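Home Our Beers Where to Buy Importer Notes Trade Login Contact

We use cookies to remember your age check and to see which pages get read. OK / Settings

IMPORTER NOTES, FEBRUARY

Clevley smoked porter: yes, it's coming. No, not as much as you want.

Quick one this month, container paperwork is eating the mornings.

First the thing everybody has been emailing about. The Clevley smoked porter is on the water. Left the brewery on time, which for Clevley is a minor holiday. It's 350 cases, total, for every state we sell in. We asked for more. They have a smokehouse the size of a garden shed and they malt their own smoked portion in it, so more means a bigger shed, and they don't want a bigger shed. Fair enough.

For anyone new to the list: Clevley is small, stubborn, and has been making the porter every winter since before we had a license. Beechwood and a bit of old apple. Not a bacon beer. If you've been put off by smoked beers that taste like a wet campfire, try this one at cellar temperature in a plain glass and give it ten minutes. The first sip is always the smokiest, then the nose gets used to it and you start finding the chocolate and that dry, almost salty finish. Good with oysters. Better with sharp cheese. I had it with a grilled cheese sandwich in the warehouse last winter and have no notes.

Allocation. Same rule as last time: accounts that took the porter last year get first look, then everybody else in the order the emails come in. Please don't send the same request to me and to your rep and to the general inbox. We got a lot of that last year and one bar ended up with a triple order and a very puzzled owner. One email. Subject line PORTER. Say how many cases, say if you'll take a partial.

Bottles only, no kegs. I know. We did ask about kegs. Alasdair Cowie, who runs the brewing at Clevley, is still annoyed about a batch that went out in keg years ago and sat too warm in somebody's back room over a summer. He brings it up on every call. I think we'll get there with him but not this year, and I'd rather have the bottles than the argument.

On the label: it's changed slightly. The old one had the shed on it, the new one has the shed on it but smaller, and the alcohol is now on the front where our approval people wanted it. UPC is new too, so if your system is set up with last year's code you'll need to update it. Reps have the new sheet.

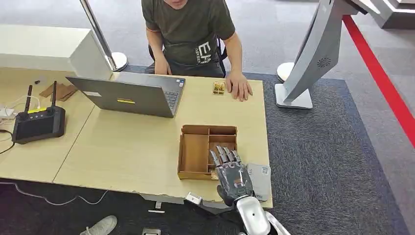 At the desk with the laptop open.

Now pricing. Up a little. Glass went up, freight went up, malt was a mess. We ate part of it and so did Clevley. The new price is on the trade list as of this week, log in and look, don't go by the PDF you saved in the fall. If you poured it at a certain number last year and want to hold that number, talk to your rep before you print menus. There's a bit of wiggle room on five cases and up, none below that.

Holitz. Some of you asked if the Holitz pilsner is gone for good. It isn't. They're replacing a boiler and the whole brewhouse has been down. We have 2 pallets left in the warehouse, dated fine, and when those are gone there'll be a gap until they're brewing again. Late spring is what they're telling us. I'd plan for early summer. If you've got a Holitz handle on the wall and need something to fill it in the meantime, ask about the Pettigrew golden. Different animal, softer, more bready, but it drinks at the same speed and nobody at the bar is going to complain.

While we're on Pettigrew, the bitter is drinking beautifully right now. Fresh stock came in last month. This is one of those beers people walk past for years and then fall for all at once. Low alcohol, lots of marmalade and toast, and a finish that makes you pick the glass back up. Two requests if you're pouring it: don't serve it ice cold, and don't put it in a frosted glass. I saw a frosted glass at an account I won't name and had to go stand outside for a minute.

Pevico. New one for us. Pevico is a family cidery we've been talking to on and off for quite a while, and they've finally said we can bring a little over. Dry, still, tannic, nothing like the sweet stuff in cans. Roughly 2000 bottles in the first shipment, all 750s, mostly spoken for by restaurants who tasted it with us in the fall. If you're a shop and want some on the shelf, say so now. I don't have a sell sheet yet. I have tasting notes in my own handwriting, which my reps tell me is the same as not having any. Sheet will be up by the end of the month.

The short version on Pevico if a customer asks: bittersweet apples, wild ferment, a year in old casks, no sugar added, no bubbles. Chill it lightly. Treat it like a white wine with some grip. Roast pork, obviously. Also very good with fried chicken, dont tell the family I said so.

Odds and ends.

Returns on damaged cases: photo of the box before you open it, photo of the bottles after. Send both the same day. We can't file against the carrier without the first one and we lose money on this every single month.

Glassware: we have Clevley stems and Pettigrew pints. No Holitz glasses until they reorder. Glasses go out with beer orders only, we can't ship them solo, they arrive as gravel.

Staff tastings: happy to do them, mornings are best, anything before 11 a.m. while palates are still awake. Porter tastings wait until it's landed and rested. Boat beer needs a week or so on the floor before I'd want anyone judging it. It settles down a lot.

Date codes: Pettigrew prints bottled-on, Holitz prints best-before. They are not the same kind of date. We had an acount pull perfectly good beer last month thinking it was expired, when it had only just been bottled. If in doubt send me a picture of the code and I'll tell you.

Tap handles: if you've stopped pouring something, please send the handle back. They cost more than you'd think and we've always got somebody waiting on one.

That's most of it. Porter emails to the usual address, subject line PORTER. More when the container clears.

Get Importer Notes once a month. Enter your email. Unsubscribe any time.

Contact us | Trade terms | Please drink responsibly | All rights reserved | Back to top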